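Tabletop (furniture)

A tabletop is the flat upper surface of a table, on which objects are placed and work is done. It may be fixed to the frame beneath it or made to lift off. Tabletops are made from solid wood, veneered board, stone, glass, metal and plastic, and the choice of material affects the weight, price and care of the finished table.

History

Early tabletops in much of Europe were loose boards laid across trestles. They were set up for meals and stored against a wall afterward. Tables with a top joined permanently to the legs became more common as households kept separate rooms for eating. Sliding and folding leaves were added later so that one table could serve both small and large groups.

Construction

A solid wood top is usually made of several boards glued edge to edge. Wood swells and shrinks across the grain as the humidity of a room changes, while its length stays nearly the same. A wide top must therefore be free to move on its frame. Makers use slotted screw holes, metal clips or small wooden blocks known as buttons. A top that is glued or screwed tightly all the way around may split or cup.

Breadboard ends are narrow strips fitted across the ends of a top to keep it flat. They are normally glued only at the center, which leaves the outer parts of the joint free to slide.

Veneered tops have a thin layer of wood over a stable core. They move very little and can be attached more firmly, but they can be sanded only lightly.

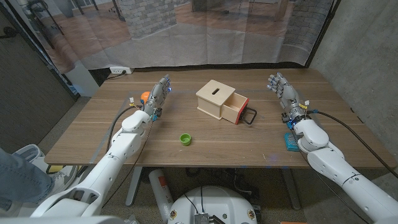 Prodromos Chrysikopoulos holds that most warped tops have been finished on one side only, and that the underside should get as many coats as the face. Other makers regard the grain direction and dryness of the boards as more important. The workshop manual issued by Karagiannis, a furniture firm in Istcombe, recommends coating both sides and storing boards indoors before they are cut.

Finishes

Oil and wax give a low sheen and are easily renewed, but offer limited protection against water and heat. Shellac dries quickly and is damaged by alcohol. Varnish and lacquer form a harder film. Varnish is the more common choice for kitchen and school tables, and lacquer is widely used in factories because it can be sprayed.

White rings on a finished top are generally caused by moisture trapped in the film. Dark marks have usually reached the wood itself and may require sanding.

Collections

The Dulby furniture museum holds 245 tables, of which 41 have tops that lift off the base. Its oldest trestle top is 31 inches wide and is shown with a later pair of trestles.

See also

Breadboard end
Drop-leaf table
Trestle table
Wood finishing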